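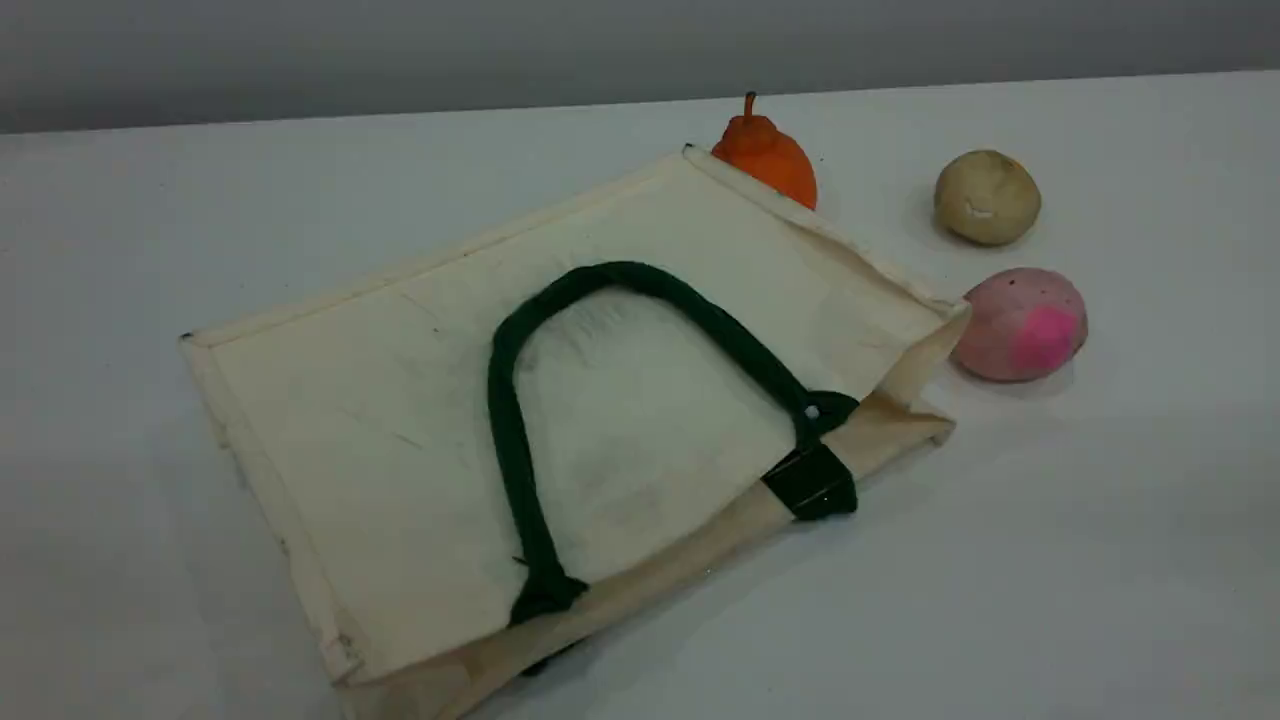 Where Color Comes From

Science pages for ages 9 to 12
Text: Notburga Grabner. Checked by Yaqin Tian.

Most objects do not make light. A lamp does, the sun does, and a phone screen does. A shoe, a wall and a carrot do not. They only send back part of the light that lands on them. The color you see depends on which part is sent back.

White light

Sunlight looks white, but it is a mixture. If a narrow beam of it passes through a glass prism, the mixture spreads out into a band: red, orange, yellow, green, blue, violet. Raindrops do the same thing on a large scale when a rainbow forms.

Each color in the band has its own wavelength. A wavelength is the distance from the top of one wave to the top of the next. Red light has the longest waves your eyes can pick up, and violet has the shortest. All of them are much too small to see as waves. They are measured in nanometers. One million nanometers fit into one millimeter.

Light with a wavelength of 885 nanometers is called infrared. Human eyes do not respond to it. Many digital cameras can, unless a filter in front of the sensor blocks it.

Soaking up and sending back

When light hits a surface, some wavelengths are absorbed. This means their energy goes into the material, usually as a small amount of heat. The rest are reflected, and some of them reach your eye.

A surface that reflects nearly all wavelengths looks white. A surface that absorbs nearly all of them looks black. A green leaf absorbs much of the red and blue light and reflects more of the green.

Plain canvas reflects most of the light that falls on it, but a little less of the blue than of the rest. Taking away some blue leaves a slight yellow, so the cloth looks cream. A bag like the one at the top of this page is a good example. Bleaching a fabric removes the substances that absorb blue, and the cloth then looks whiter.

Pigments and dyes

A substance used to give color is a colorant. There are two main kinds.

A pigment is a powder of fine solid grains. The grains do not dissolve. They have to be mixed into something that holds them in place, such as oil, glue, egg yolk or melted plastic. Paint is a pigment plus a liquid that hardens.

A dye dissolves. Single molecules of it spread through the water and move into the fibers of the cloth. Some dyes stay there without help. Others need a mordant, a chemical that attaches to both the fiber and the dye. Alum is a common mordant for wool.

People used ground earth and charcoal as pigments long before anyone kept written records. Blue was harder. Workers in Egypt were making a blue pigment by heating sand, lime and copper more than 3000 years ago.

The orange in a carrot

Carrots contain carotene. Carotene absorbs blue and violet light and reflects yellow, orange and red. Pumpkins, sweet potatoes and apricots contain it too. Green leaves also have carotene, but it is hidden by chlorophyll for most of the year. In October many trees break down their chlorophyll, and the yellow and orange parts become visible.

A toy fruit can be as bright as a real one and contain no carotene at all. Makers choose any colorant that absorbs the same part of the light. The eye receives nearly the same mixture from both objects and reports the same color.

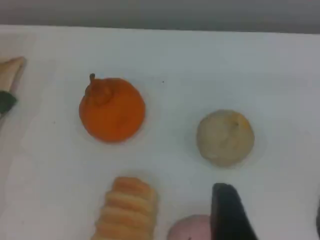
How the eye measures

The back of the eye is lined with a thin layer called the retina. It holds two types of light-sensing cells.

Rods work in dim light. They do not tell colors apart.

Cones need more light. Most people have three kinds. One responds best to long waves, one to medium waves and one to short waves. The brain compares the three signals and works out a color. In a dark bedroom the cones receive too little light to work well, and a red sock and a green sock both look gray.

Some people have cones that differ from the usual set, or have only two working kinds. They may find it hard to tell certain reds from certain greens. This is called color vision deficiency. It is usually inherited and is more common in boys.

Mixing paint and mixing light

These follow different rules.

Paints subtract. Each pigment removes part of the light, so every pigment added to the mix makes the result darker. Yellow and blue paint leave mainly green, the part neither one absorbs strongly.

Lights add. Red light and green light shining on the same white wall make yellow. Add blue light and the wall looks white. Screens use this method. Each dot on a screen is a group of very small red, green and blue lights.

Try it: what is in a black marker?

You need a coffee filter, a black marker that is not permanent, a glass and some water.

Cut a strip from the filter, 6 inches long and one inch wide.
Draw a line across it with the marker, one inch from the end.
Pour half an inch of water into the glass.
Hang the strip so that its end touches the water. The ink line must stay above the water.
Wait ten minutes.

Water climbs the paper and carries the dyes with it. Dyes that cling to the paper move slowly — the others travel farther. Gion Mayrhofer's class tested 122 strips and sorted them by the color that reached the top. Most of theirs had blue there. Yours may differ, as each maker has its own recipe.

Words used on this page

Absorb: to take in.
Carotene: an orange substance found in many plants.
Mordant: a chemical that fixes dye to a fiber.
Reflect: to send back.
Retina: the light-sensing layer of the eye.
Wavelength: the distance between the tops of two neighboring waves.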